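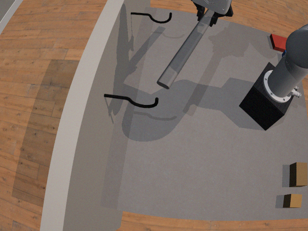
Rod-and-hook task in the simulator, rod held in the gripper between the two hooks.

Teaching a Robot by Hand or by Remote: Frequently Asked Questions

These are the questions we get from shops that have sat through a sales demo and want a second opinion. We don't sell robots.

Can anyone really teach a robot a task in an afternoon?
Anyone can record one. Whether the arm can then do the job without you is a separate matter, and the brochures tend to blur the two. In our June trial at Bokport, a new operator recorded 14 usable runs on the first day. The arm trained on them was no good to anybody.

What is the difference between showing by hand and remote control?
By hand, you hold the arm and push it through the motion. By remote, you steer it with a controller or a second, smaller arm while watching. Hand guiding is easier to pick up, but your own arms get in the camera's way. Remote control keeps you clear, and you lose the feel of the part touching things.

Why practice in a simulator first?
It's cheap and you can't break anything. We used Urko for this, with a rod to be hung on a pair of hooks. It looks trivial. The rod comes in at a slant, the hooks open upward, and you have to judge depth from a flat screen. Shadows help a bit, until the arm's own shadow falls over the hook you are aiming for.

Do skills learned in simulation carry over to the real arm?
Less than you'll be told. Of 864 simulated runs, we kept 309 after throwing out the ones with jerky or lucky finishes. We have yet to see a vendor volunteer that kind of number. Ask for it.

How many demonstrations do I need?
Be wary of any single answer. It depends on how much the part moves between runs, how tight the fit is and how steady your operators are. Ask Comach or Reisinger for a test with your own part, placed differently every time, and don't accept a video instead.

Should several people record, or just one?
We started with 2 operators and got two styles. One came at the hook from above, the other slid in from the side. Mixing them made the results worse. Agree on one approach before recording anything.

Can I delete bad runs later?
Yes, and you should. Mark them as you go, though. Sorting them out a week later is slow work and you will be too generous.

Is it cheaper than ordinary programming?
For a part that never moves, we doubt it. Get a quote for both.

Last updated 24/05/2026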